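見学実習の記録と配布資料
「手持ちグリッパによる片付け作業の実演」を見て

担当:Aurel Sârbu
科目:ロボット作業論入門(第4回の補助資料)
見学日 2022/05/02

1. この資料の目的

前回の授業では、ロボットの手がものをつかむときの力と接触について話しました。今回の資料は、Marusの公開日に見学した実演をもとにしています。参加できなかった人も読めるように、当日の説明に私のノートを加えました。日本語の表現に分かりにくい所があれば、授業の後に教えてください。次の版で直します。

公開日の会場は2つに分かれていました。一階は腕型ロボットの展示で、奥の住居型の区画が、手持ちグリッパの実演です。私たちのグループは10人で、奥の区画から先に回りました。案内はMarusの技術者のRusuさんでした。

2. 作業の内容

課題の名前は「箱への収納」です。ベッドの上にある日用品を、青いプラスチックの箱に入れます。操作する人は左右の手に一つずつグリッパを持ち、自分の指では品物に触れません。品物の順番は決められていません。Rusuさんの話では、順番を決めると動作がどれも似てしまい、学習のデータとしての価値が下がるそうです。

品物は形と硬さが違うように選ばれています。筒の形のもの、平たい箱、やわらかい包みなどです。硬い箱は指の間で形が変わりませんが、やわらかい包みは押すとへこみ、つかむ位置によって重心も動きます。授業で使った「剛体」と「変形する物体」の区別を思い出してください。

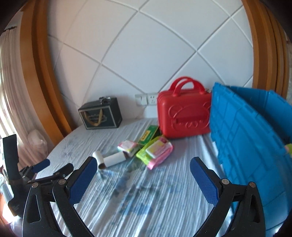 3. 指の構造について

指は、数本の棒をピンでつないだリンク機構で動きます。左右の指は鏡のように対称で、開いたときは先端が大きく離れます。指先には青いパッドが付いていて、表面に細かい模様があります。

パッドの役割について、グループの学生から質問が出ました。Rusuさんの答えを短くまとめます。

・硬い指だけでは、接触が点か線になりやすく、品物が回転してしまう。
・やわらかいパッドを付けると接触の面積が広がり、回転に抵抗できる。
・表面の模様は滑りを減らすためだが、包装の材質によって効果はかなり変わる。

三番目の点は、私には少し意外でした。摩擦係数は表を見れば分かると考えがちですが、薄いフィルムの包装では、フィルム自体が中身の上を滑ります。つまり、滑る場所が指と包装の間だけにあるとは限りません。この点は試験の範囲には入れませんが、レポートのテーマとしては良いと思います。

4. 収納の計画という問題
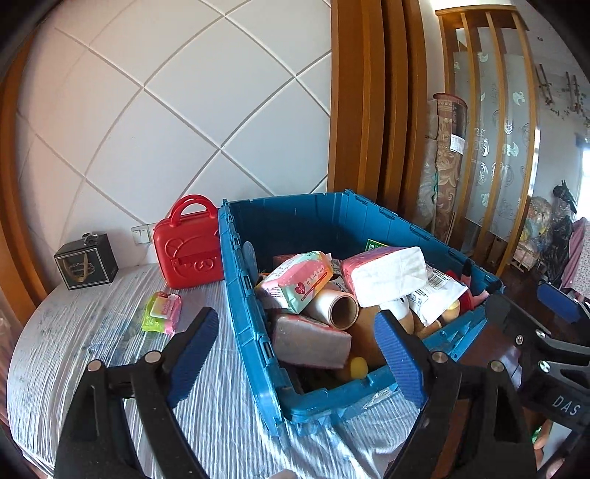

私の専門は作業計画ですので、つかむ動作よりも、入れる順番のほうに関心がありました。計画の理論では、容器の中の空間をどう使うかを「詰め込み問題」として扱います。品物がすべて直方体なら、計算機で良い配置を探す方法がたくさんあります。しかし家庭にあるものは、そのように整っていません。青い箱の中では、透明なラップのロールが灰色とピンクの包みの上に重なり、その隣に茶色のぬいぐるみがあります。ロールは筒の形ですから、下のものの面が傾いていれば転がる可能性があります。ぬいぐるみは反対に、押せば形が変わるので、隣の硬いものを支える役目もできるでしょう。人はこのような判断を、言葉にしないで行います。計画のプログラムに同じことをさせるには、少なくとも「転がる」「つぶれる」「支える」という性質を品物ごとに書いておく必要があります。

また、箱の入り口も計画に関係します。ふたは蝶番で付いていて、開いた状態では外側に折れています。指がふたや箱の縁に当たると、正しくつかんでいても品物を落とすことがあります。そのため、手首の向きは品物だけではなく、容器の形からも決めなければなりません。

5. データの記録

実演の後で、記録の方法について説明がありました。Marusでは、この種類の作業を1,000回ほど記録してから、学習に使うそうです。一回の記録は、最初の品物に近づくときに始まり、両方の指が箱から離れたときに終わります。

失敗した動作も消さないで残します。たとえば、つかみそこねて、もう一度つかみ直した場合です。直し方も学習の材料になるという考えです。ただし、品物がベッドから床に落ちたときは、その回を別のフォルダに分けます。

記録の整理には、SkalbyというMarusの社内ソフトウェアが使われています。画面を見せてもらいましたが、撮影は許可されませんでした。左右の手の時刻を合わせる作業が一番大変で、ここは今でも人が確認しているとのことです。

6. 質疑応答から

問い 右手と左手は、いつも両方使いますか。
答え 課題によります。収納では片手でも可能な品物が多いですが、やわらかい包みを持ち替えるときは両手のほうが安定します。

問い 操作する人の訓練はどのくらい必要ですか。
答え 慣れるまでに4時間の練習をしてもらいます。最初は指を閉じるのが早すぎる人が多いです。

問い 住居型の区画を使うのはなぜですか。
答え 机の上だけで集めたデータでは、シーツのしわや背景の変化に弱くなります。

最後の答えに少し補足します。シーツのような布の上では、指先が布も一緒につまむことがあります。平たい品物の場合に特に起こりやすいので、硬い机での実験結果をそのまま使わないでください。

7. 課題

次の二つから一つを選び、A4用紙2枚以内で書いてください。

(ア)自分の部屋にある品物を五つ選び、収納の順番を決めなさい。その順番にした理由を、形と硬さの点から説明すること。
(イ)パッドの付いた指と付いていない指で、やわらかい包みをつかむ場合の接触を図に描き、違いを述べなさい。

(ア)を選ぶ人は、容器の大きさも測って書いてください。図は手書きでかまいません。提出はFlukham棟の入り口のレポート箱です。

8. 次回の予定

次回は、四月に配った資料の後半(座標変換)に戻ります。今回の公開日に行った人は、一階の腕型ロボットについてのメモも持ってきてください。授業の初めに短く話してもらいます。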